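Quick notes on recording sim kitchen demos, so the next person doesn't have to ask me everything. Written fast. Fix what's wrong.

Assumes you already have the Moya build installed and a working controller. If not, do the setup page first, then come back.

## What you're making

One demo = one full try at one task, start to finish, in the simulated kitchen. The policy learns from the whole thing — joint positions, gripper state, all camera views, the task sentence. So a sloppy middle is as bad as a sloppy end.

Target per task is 40 good demos. Good, not total. Expect to throw some out.

## Before you start

- Pull the latest kitchen layouts. Old ones have a cabinet hinge bug
- Check disk. A full task set with all cameras eats space fast
- Controller charged or plugged in. A dropout mid-episode ruins the episode
- Close the browser. Seriously, frame drops show up in the logs

## Step 1: Start a session

```
moya record --task open_cabinet --layout random --out demos/
```

Use your own initials when it asks for operator. Don't leave it blank, Aliki Tsakiris sorts by operator when she does the review and the blanks all pile up in one folder.

Layout goes on random. Yes it's anoying when you get a cramped kitchen. Keep it anyway, don't reroll until you get one you like. If everybody only records the easy kitchens the policy only works in easy kitchens. We learned that with the Plititska set.

## Step 2: Read the task line

It prints at the top of the terminal. Read it every time, even if you think you know it. Left door and right door get swapped between episodes. Wrong door with a perfect motion is still a bad demo, bin it.

## Step 3: Check the views before you move

Cycle through the cameras with `c`. Three to look at:

1. Left shoulder
2. Right shoulder
3. Top-down over the counter

The steep one over the counter is where you judge the gap between the gripper and the cabinet face. Shoulder views lie about depth. When the arm is working where the counter meets the cabinet, a finger can look clear from the side and already be over the edge.

Black bars at top and bottom of the preview are normal. It's padding, the recorder wants a fixed shape. Leave it, the loader handles it.
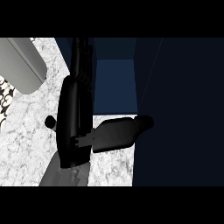
## Step 4: Drive the arm

Slow in, steady through, slow out. Some things that help:

- Move the arm first, then the wrist. Doing both together looks jerky in the playback
- Come at the door from the counter side when there's room
- Don't hover. More than a couple seconds of nothing and the policy learns to sit there
- Small misses are OK. Back off, line up again, keep going. Recoveries are useful and we want a few in every set
- Big misses are not OK. If you've knocked stuff across the counter press `x` and start over

Keep the gripper command clean. One close, one open. Tapping the button over and over gives a signal that's mostly noise — this was the biggest single problem in the first batch from Burnemstead.

Max length is 900 steps. After that it cuts off by itself and marks the episode as failed. Most cabinet tasks should be well under.

## Step 5: End it properly

When the success flag goes green, hold still for a beat, then press `s`. Not right away. The success check needs a few steps in a row, and if you stop on the first green one it sometimes doesn't get written.

If the flag never goes green but the door looks open to you, save it with `m` (manual review). Don't mark it good yourself.

## Step 6: Replay

After every 8 episodes stop and replay them.

```
moya replay demos/ --last 8
```

Looking for:

- gripper passing through a cabinet panel (physics glitch, delete)
- camera view missing or frozen
- task sentence doesn't match what you did
- long pause at the start. Trim with `moya trim`, don't re-record

Replay uses the saved states, so if replay ends differntly than what you recorded, that's a real problem. Save the log and send it to Begoña Peñalver. Don't just delete the episode, she needs the seed.

## Step 7: Upload

```
moya push demos/ --dest tristetti
```

Goes to the Tristetti share. Only push after the replay check. Last set came in with 56 episodes and no operator names and it took most of an afternoon to sort out.

## Common errors

**"Controller lost"** — unplug, replug, restart the session. Current episode is gone, sorry.

**"Layout asset missing"** — you skipped the pull. Go back to the top.

**Arm drifts with hands off** — recalibrate the stick, `moya calibrate`. Don't record with drift, it gets into every action.

**Success flag green at step 0** — door spawned open. Skip it with `x` and note the seed in the sheet.

Still to do on this page: drawer tasks, two-handed stuff, what to do about the sink.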